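Cisto de Bartholin que volta sempre: drenagem, Word ou marsupialização?
Fórum Saúde da Mulher > Ginecologia > Quistos e pequenas cirurgias
Tópico aberto por rita_alvor em 09/05/2024
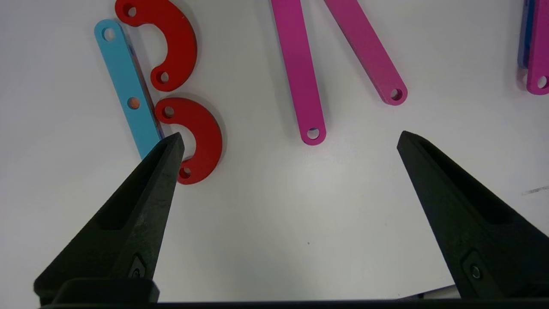 Marlene_V respondeu:
Rita, antes de mais, quantas vezes já drenaste e em que sítio foi? Drenagem simples na urgência quase sempre volta a encher. Passei por isso duas vezes antes de alguém me falar em marsupialização.

rita_alvor escreveu:
Tens razão, faltou contar a história. Tenho 38 anos, dois filhos, e o primeiro apareceu no lado esquerdo em outubro. Era uma bolinha que não doía, só incomodava ao sentar. Depois infetou, cresceu em dois dias e acabei na urgência, onde abriram com anestesia local, saiu o que tinha a sair e mandaram-me para casa com antibiótico. Passadas umas semanas, voltou. Segunda drenagem, outro antibiótico. Agora está outra vez a crescer, ainda sem febre.

A médica de família quer referenciar para ginecologia no hospital. Fui também a uma consulta particular na clínica Ornidberg e lá propuseram marsupialização com sedação, sem passar pelo cateter. Queria ouvir quem já fez uma coisa ou outra. Tempo de baixa, dores, se voltou.

pinhal22 escreveu:
Fiz o cateter de Word. Para quem não sabe, é um tubinho com um balão na ponta que fica lá dentro umas semanas para o orifício não fechar. Pôr doeu, não vou mentir, mas foram minutos. Andar com aquilo é chato e ao sentar no carro notava-se bastante. O meu saiu sozinho antes do tempo e mesmo assim não voltou a encher. Já passaram três anos.

Marlene_V escreveu:
O meu cateter também saiu sozinho, mas ao quarto dia, e fechou logo. Por isso acabei no bloco. A marsupialização foi com raquianestesia, entrei de manhã e saí ao fim da tarde. Tive uma semana de desconforto a sério e outra assim-assim. Pontos absorvíveis, banhos de assento, paracetamol e ibuprofeno alternados. Voltei ao trabalho ao décimo dia, mas trabalho sentada e foi cedo de mais.

duarte.enf escreveu:
Sou enfermeiro num serviço de ginecologia. Não posso dizer a ninguém o que fazer pela internet, mas deixo umas notas gerais.

O quisto forma-se quando o canal da glândula entope. Se é pequeno e não incomoda, muitas vezes não se faz nada. Se infeta, passa a abcesso, e aí é preciso drenar. O antibiótico sozinho raramente resolve um abcesso já formado.

Cateter e marsupialização têm o mesmo objetivo, criar uma saída nova que não feche. O cateter faz-se em consultório com anestesia local. A marsupialização é um pouco mais demorada e conforme o sítio faz-se em ambulatório ou no bloco. A retirada da glândula fica para casos que recidivam muito, sangra mais e a recuperação é maior.

A quem tem mais de 40 anos e um nódulo novo nessa zona costuma ser proposta uma biópsia. É uma precaução, o cancro da glândula é raro.

rita_alvor escreveu:
Obrigada, duarte. Na urgência não me explicaram nada disto. A marsupialização numa lesão que está a crescer mas sem infeção faz-se na mesma? Ou esperam?

duarte.enf escreveu:
Faz-se, e há cirurgiões que até preferem operar sem infeção ativa, porque os tecidos estão em melhor estado para suturar. Mas quem te observar é que decide. Se aparecer febre, vermelhidão a alastrar ou dor forte, não esperes pela consulta.

Tia_Zulmira escreveu:
Eu discordo desta pressa toda em operar. Tive um destes aos trinta e poucos e foi lá com banhos de assento quentes, quatro vezes ao dia, uma semana seguida. Rebentou sozinho e nunca mais. As clínicas particulares querem é faturar.

Marlene_V escreveu:
Zulmira, ainda bem que resultou contigo, mas a Rita já vai em duas drenagens. Não é o mesmo caso. Eu fiz banhos de assento durante meses e a única coisa que consegui foi adiar.

Tia_Zulmira escreveu:
Não disse que era o mesmo caso. Disse que se deve tentar primeiro. E custa zero.

duarte.enf escreveu:
Os banhos de assento mornos são aconselhados em quase todas as fases, até depois da cirurgia. Podem ajudar a drenar espontaneamente. Água morna, dez a quinze minutos, sem sais nem desinfetantes. O que não se deve fazer é espremer nem furar em casa. Já vi o resultado disso mais do que uma vez.

solange_m escreveu:
Aproveito o tópico. Alguém usou a almofada da Muton, aquela com o recorte no meio? Vou ser operada ao mesmo e a minha irmã quer emprestar-ma.

pinhal22 escreveu:
Usei uma parecida, de outra marca. Ajuda no carro. Em casa passava mais tempo deitada de lado e nem lhe tocava.

Marlene_V escreveu:
A mim as de argola faziam pior, puxavam os pontos. Preferi uma toalha dobrada debaixo de cada coxa. Experimenta antes, se puderes.

rita_alvor escreveu:
Entretanto chegou o orçamento da Ornidberg: 1684 euros, com bloco, anestesista e uma consulta de revisão. A análise do tecido é à parte, se for preciso. O meu seguro cobre uma parte, mas tenho de pagar primeiro e pedir reembolso. No hospital público não pagaria praticamente nada, só que ainda não tenho data.

brancanes escreveu:
Pede o orçamento por escrito com os códigos dos atos e manda para a seguradora antes de marcar. A mim recusaram metade porque faltava a pré-autorização. Andei 60 dias em reclamações e devolveram-me só uma parte.

pinhal22 escreveu:
Pergunta também se fazem o cateter em consultório. O preço é muito diferente. No meu caso não precisei de bloco nem de jejum. Acho estranho proporem logo a marsupialização sem falar no cateter.

Marlene_V escreveu:
Não acho estranho. Há médicos que não trabalham com o cateter, ou não o têm. No meu hospital tinham de o mandar vir. E depois da minha experiência, se me voltassem a perguntar, ia direta ao bloco.

pinhal22 escreveu:
Pois, e eu ia direta ao cateter. Cada uma fala do que lhe correu bem. Mas ela devia poder escolher entre os dois.

duarte.enf escreveu:
Os estudos que comparam os dois métodos mostram taxas de recidiva parecidas. Pesa muito a prática de quem faz e a preferência da pessoa. É uma pergunta legítima para levar à consulta.

Colette Delorme escreveu:
Bom dia. Moro em Portugal há 22 anos, desculpem algum erro. Fui operada a este quisto no lado direito e depois apareceu outro no esquerdo. Ninguém me tinha avisado que isso podia acontecer. No primeiro fiz marsupialização e no segundo laser de CO2 com a doutora Stoyanova. A recuperação com laser foi mais curta para mim, mas também era um quisto mais pequeno, por isso não sei se a comparação é justa. Rita, pergunte quanto tempo deve ficar sem relações. Disseram-me quatro semanas da primeira vez e na verdade precisei de oito.

rita_alvor escreveu:
Obrigada, Colette. Nem me tinha lembrado do outro lado. O laser ficou muito mais caro?

Colette Delorme escreveu:
Um pouco mais, mas sem internamento. Já foi há uns anos, os preços devem ter mudado.

Tia_Zulmira escreveu:
Laser agora é para tudo.

solange_m escreveu:
E depilação antes da cirurgia, pedem? A mim ninguém disse nada.

duarte.enf escreveu:
Em regra não. Lâmina nos dias antes até é desaconselhada, por causa dos microcortes. Se for preciso aparar, fazem lá no serviço. Confirma na folha que te deram.

rita_alvor escreveu:
Atualização. Fui à consulta no hospital, houve uma desistência e chamaram-me antes do previsto. A médica observou, mediu (3 cm) e disse que não há infeção. Deu-me a escolher entre cateter em consultório e marsupialização em ambulatório. Expliquei que trabalho de pé, numa loja, e ela achou que com o cateter ia passar semanas desconfortáveis, mas que não havia resposta errada. Escolhi a marsupialização. Fiquei em lista, falaram em 2 meses. Até lá, banhos de assento e vigiar a febre.

Cancelei a Ornidberg por telefone, não levantaram problemas.

Marlene_V escreveu:
Boas notícias. Compra já cuecas de algodão largas e um frasco com bico para passar água quando fores à casa de banho. Nos primeiros dias urinar arde e a água ajuda muito.

pinhal22 escreveu:
Eu teria escolhido o outro, mas ainda bem que te deixaram decidir. De pé o dia todo não sei como teria sido.

brancanes escreveu:
Trata da baixa no próprio dia, antes de sair do hospital. Depois é uma complicação para apanhar o médico.

solange_m escreveu:
A minha foi ontem. Correu bem, só com anestesia local e uma coisa para relaxar. Estou com gelo por cima da roupa, dez minutos de cada vez. A almofada da Muton ficou no carro, a Marlene tinha razão quanto às toalhas. Se alguém se lembrar, ao fim de quantos dias é que os pontos deixaram de picar?

Marlene_V escreveu:
A mim foi lá para o décimo segundo dia. Quando começam a cair picam mais e depois passa.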